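Tollville study room gets new supplies for art and science table

1 December 2020 – Posted in Local News

The study room on the upper floor of the Wivinel building in Tollville has a restocked supply table, paid for with money raised at a book sale in September. The sale brought in $2,651, and $2,639 of it has been spent on markers, measuring tools, paper and basic lab items for students who don't have them at home.

The room seats 80 and is open to anyone in middle or high school. Until this fall, the supplies were kept in a locked closet and had to be signed out one at a time at the front desk.

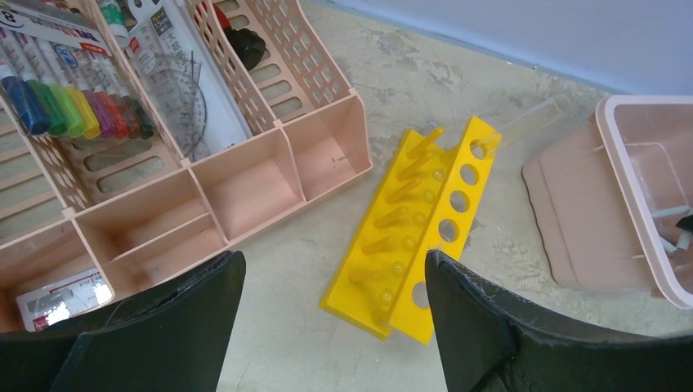

Under the new setup, the smaller items stay out on the tables in desk organizers during opening hours. Students can take what they need and put it back in the same compartment when they finish. Nothing has to be signed out unless it leaves the room.

The order was placed through Ronex, a school supply dealer, and came in two deliveries. The first was mostly drawing and math supplies. The second held the lab items and was held up for two weeks by a mix-up over the address – the boxes went to the old Fakir warehouse across town before they were sent on.

Building staff said the lab items were the ones students had asked for most. Several science classes in Tollville have been sending work home this term, and some of it calls for tools that few families own.
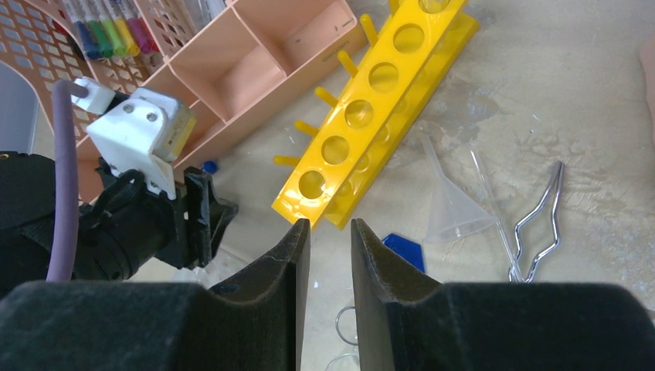 The science supplies are meant for simple work with water, salt, sugar and food coloring. No other chemicals may be brought into the room. Among the items are a yellow test tube rack with drying pegs along one side, a clear funnel, a stirring rod and a test tube holder of bent wire, and they share the table with an organizer of markers. Students who need test tubes can ask for them at the front desk, where they are kept in a drawer.

Rack, funnel and glass items should be rinsed at the sink in the hall and left to dry before they are put away. Broken glass should be reported to the desk and not picked up by hand.

The study room has had more than 300 visits since it reopened in September. It is open from 3 to 7 p.m. on school days and closes for winter break along with the schools. Donations of unopened markers, rulers and graph paper can be left at the front desk during the same hours. Used markers can't be accepted.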